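The Last Ferry to Skudthorpe

She ran the length of the pier. Bag open, one shoe half off. The board said 10 minutes but the board at Culelau always lied, everyone knew that, and the ramp was already going up.

"Wait!"

The deckhand looked at her. Looked at the ramp. Brought it down again, slow, like it cost him.

Up to 2,206 nights her mother had slept alone in that house, she'd worked it out on the bus – and now a phone call. Come home. Nothing else. Just the two words and then the dial tone.

Black water. Diesel. A man asleep with his hat on his knees. She bought a coffee and didnt drink it.

The key was where it always was. Kitchen light on, radio low, no one at the table. She called out. Nothing. Then a cough from upstairs, and her knees went.

"You took your time," her mother said from the bed. Smaller. Same voice.

"The ferry."

"There's always a ferry."

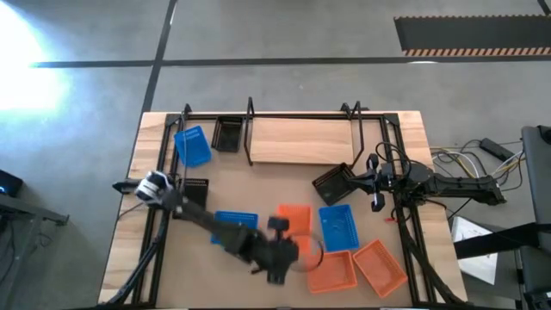
Baskets in blue, black and orange.

"I want it sorted," her mother said. "All of it. Letters, buttons, your father's things. Baskets are in the hall. Don't mix them up."

"Now? It's past midnight."

"Did you come to sleep?"

She hadn't. She went down and got the frist basket, a blue one, and carried it up the stairs. Her mother had moved over to make room on the bed.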